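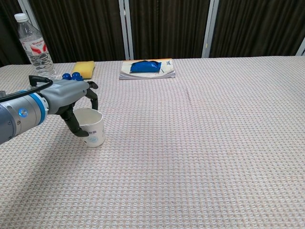
Hoster: grasp outcomes on thin-walled objects
README and data card

What is in this repository

Hoster is a set of recorded grasps on household things that bend when you squeeze them, plus the code we used to score them. It was put together at the Levstead bench to check one claim: that a gripper which watches the rim of a cup while closing, and stops when the rim starts to bend, crushes fewer cups than a gripper which doesn't look.

The watching method is called Ikonen here, and in the code. The method that doesn't look is called Bisent. Bisent closes the fingers until the motor current passes a limit, then holds.

The short version is that Ikonen beat Bisent in our first round and stopped beating it once somebody spent an afternoon setting Bisent up properly. Both sets of runs are included. If you only want the flattering one, it is in round_a, and we would ask you not to cite it alone.

Why we are doubtful about our own result

Most comparisons of this kind have a tuned method and an untuned one, and the tuned one wins. Ours did too. Ikonen had been adjusted on our paper cups for weeks before the first logged grasp. Bisent was running with the current limit it had shipped with, which had been picked for rigid blocks. Calling that a baseline was generous.

For round_b we lowered the limit using spare cups that do not appear in the logs. Nothing else was changed on the robot side. Results for the white paper cup, 24 grasps per method per round:

Ikonen, round_a: 3 crushed
Bisent, shipped limit, round_a: 10 crushed
Bisent, lowered limit, round_b: 2 crushed
Ikonen, round_b: 3 crushed

We do not read anything into the gap between 2 and 3. At this sample size it could go the other way tomorrow, and we would distrust anyone who told us Bisent is now the better method. What the table does say is that the large difference in round_a came mostly from one number in a config file.

What counts as crushed

This took longer to settle than the robot work, and it is still the weakest part of the card.

A paper cup between two curved fingers nearly always shows some bend at the rim where a finger presses. That is a normal grasp. We only mark a cup as crushed if the wall has a crease that stays after the fingers open. Marks made during the hold are kept in a separate column (rim_bend) and do not count toward the score.

The trouble is that Ikonen uses rim bend as its stop signal. A labeler who knows which method is running can easily talk themselves into seeing less of it. In round_a the labeler did know. In round_b the file names were shuffled first. We relabeled round_a blind afterward, and the crushed counts above are from the blind pass. The original labels are in labels_old for anyone who wants to see how much they moved. They moved in Ikonen's favor when the labeler knew, which should surprise no one who has done this kind of work.

Setup

Robot: one arm with a two-finger gripper, reaching in over the table from the side. The fingers are curved and dark, and in the usual cup grasp one goes around the near side while the other drops behind the far rim.

Table: covered in an off-white cloth with a small waffle grid. The cloth was chosen to stop cups from sliding. It also makes the background very regular, and we suspect it makes rim detection easier than it would be on a bare or cluttered surface. We have not tested this. Treat every Ikonen number here as a number for this cloth.

Background: brown pleated curtains. They give a white rim strong contrast in the wider views. Same warning.

Lighting: even overhead room light. Weak shadows. Ikonen was never run under a desk lamp or near a window, and when we asked ourselves whether it would cope, the room split evenly.

Objects: 10 in total. The paper cup is the one with enough grasps to talk about. A yellow sponge, a clear plastic water bottle with ridged sides, and a soft blue pouch are included too, and they are often left standing or lying toward the back of the table during cup runs. The remaining objects are listed in objects.txt with sizes. Please read the notes column, where several are marked as unsuitable for scoring.

Cameras: one fixed to the wrist, one worn at chest height by the operator. Ikonen uses the wrist view only. The chest view was used for labeling.

Files

round_a
Grasps with the shipped Bisent limit. Wrist video, chest video, joint log, current log.

round_b
Grasps with the lowered limit. Same layout.

labels
Blind labels for both rounds. One row per grasp.

labels_old
Labels made with the method known. Kept for comparison. Do not train on these.

score.py
Reads labels and prints the table. It has no options, on purpose. An earlier version let you choose the crease length that counted as a crush, and we found we were choosing it.

stop_signal
The Ikonen rim detector and its weights. Runs without a robot attached, on video only.

objects.txt
Names, sizes, notes.

Label columns

grasp_id: matches the video and log names
method: ikonen, bisent_shipped, bisent_low
object: name from objects.txt
held: yes or no, whether the object was still between the fingers at the end of the hold
rim_bend: none, slight, strong
crushed: yes, no, unclear
note: free text, often blank

Rows marked unclear are left out of the table. There were 2 of them for the paper cup, both in the shipped Bisent runs, and both were repeated so that each cell still has its full 24. If you count them as crushed, round_a looks even worse for Bisent and our main point does not change.

Known problems

Cups were all empty. An empty cup has a soft wall and almost no weight, so a very gentle grip does well on it. A method that barely squeezes will score nicely here and drop a full cup of coffee on your floor. We think this is the biggest hole in the data. The held column does not fix it.

Cups were reused if they looked undamaged. Paper softens with handling. We logged which cup was used starting in round_b, so for round_a there is no way to check whether the late grasps had it harder.

The approach was the same every time. The arm comes in low from the side and the cup is always upright. Cups on their sides, nested cups and cups with lids are missing entirely.

The print on the cup matters more than we would like. Ours are plain white with a little faint blue-grey printing and a pale round emblem low on the side. In a few grasps the detector fired on printed marks before the fingers had touched anything. Those rows have "early stop" in the note column. They count as normal grasps if the cup was held, which is kind to Ikonen.

The current log drifts. The motor reads higher after a long session, which means a fixed Bisent limit is slightly gentler late in the day. Round_b was recorded mostly in the late afternoon. We can't rule out that this helped the lowered limit look good – it would need a repeat with the order swapped, and that has not been done.

What the data can be used for

Checking a crush detector on video. Comparing stop rules on the same current logs. Teaching someone why the baseline should be tuned by a person who wants it to win.

What it can't be used for

Claims about gripping in general. Claims about full containers. Any sentence that begins with "vision-based closing improves" and has no mention of an object, a cloth or a current limit. We wrote such a sentence in an early draft and it is embarrassing to reread.

It also says little about whether watching the rim is a good idea. It may well be. A rim detector might earn its keep on a shelf of mixed objects, where one current limit can't suit everything. That was the original reason for building Ikonen, and then we tested it mostly on one kind of cup.

Changes

Version 3: shuffled file names, blind relabel of round_a, crease option removed from score.py.
Version 2: round_b added.
First version: round_a only, with the old labels. Withdrawn in December. If you have a copy, please replace it, as the table in its README is wrong.

Still to do

Swap the session order and repeat the Bisent runs.
Fill some cups.
Take the cloth off.
Score the sponge or drop it. Nobody has come up with a meaning of "crushed" for a sponge that two labelers will agree on.

Contact

Noel Dela Peña keeps the repository and did the Bisent retune. Reports of wrong labels are very welcome, ideally with the grasp_id and the time in the chest video. Reports that Ikonen works fine on your setup are welcome too, and you will be asked what you compared it with.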